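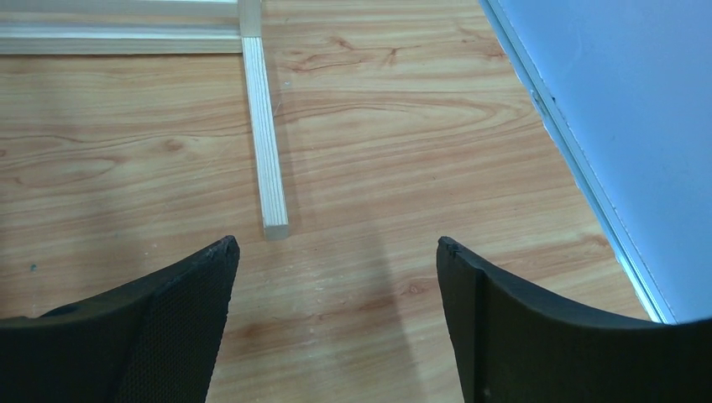
Users of the Tosh app have been asking for one thing more than any other, according to the company's support desk: a way to mute a single thread without muting the person who started it. Plenty of them put it less politely.

Newsroom > Product > Tosh

Tosh adds per-thread mute, keyword timers on web and mobile

2024-09-04 - Gritex, the company behind the Tosh messaging and short-post app, today began rolling out thread mute to all accounts. Web first, Android same day, iOS once the store review clears. No paid plan needed.

How it works. Open any post, tap the three dots, pick Mute thread. Replies stop showing up in notifications and in the main feed. The author's other posts still come through as normal. Muted threads live under Settings > Quiet list and can be switched back on there one by one or all at once.

Also new: keyword timers. Pick a word, pick a length of time, up to 20 words per account. Timers run for one day, 7 days or until turned off. Handy for season finales and election nights. Timers set on the web carry over to the phone app as long as both are signed into the same acount.

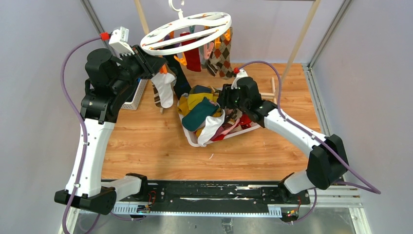 Group admins get a little more. In groups of 147 members or fewer, an admin can quiet a thread for everyone, with a small gray note left in its place so members know it happened. Larger groups will have to wait for a later update, no date yet. Members can still open a quieted thread and read it, they just won't get pinged.

Thread mute was tested in September with users of Multeo, the group calendar tool Gritex also runs, where the same menu will show up later. Filtering is handled by Prorell, Gritex's in-house sorting engine, and muted words are stored on the device only.

The update is available in 85 countries. Older versions of the app will show the menu item grayed out until updated. Press kit and screenshots on request.

Related
- Tosh brings back the plain timeline
- Multeo: shared calendars now work offline
- How to download your Tosh archive

Contact: Gritex press desk | © 2024 Gritex | Back to top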